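Flat-pack cardboard appreciation thread, because I have just cleared out the packing corner at the studio and I am buzzing!! 1/6

So we had 232 boxes come through since July, mostly Terkar mailers and a few of those big Cita cartons. All plain brown corrugated, all too good to bin. I've been cutting them down into panels for stiffeners, shelf liners, drawer dividers, you name it. 2/6

Favourite discovery: check the top edge before you cut. If the layers are starting to part you'll see a thin pale strip along the rim. Bit of PVA, clamp it between two boards, leave it for 90 minutes and it's solid again. 3/6
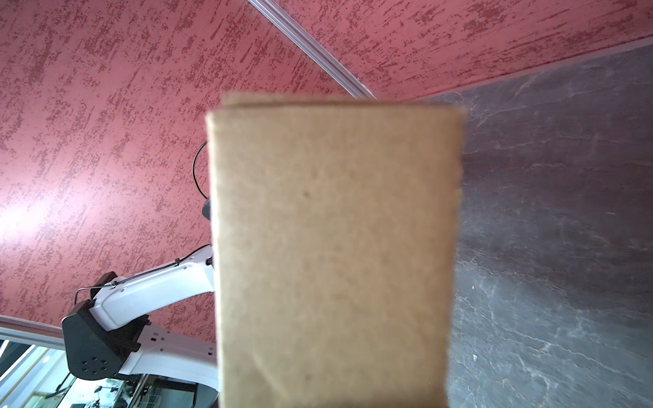
Also can we talk about colour for a sec. Plain tan card next to dusty pink with dark red speckle and a slab of veiny charcoal grey?? I want a whole lounge room done like that. Taking it straight to my Kemppainen swatch book tonight. 4/6

Cutting tips: fresh blade every 21 panels (I know, but try it), metal ruler, go with the flutes first and across them second. Three light passes beats one big heave and your wrist will thank you. 5/6

Got 5 bundles tied up for the Zamow swap table if anyone local is keen. Bring a trolley, they're heavier than they look! 6/6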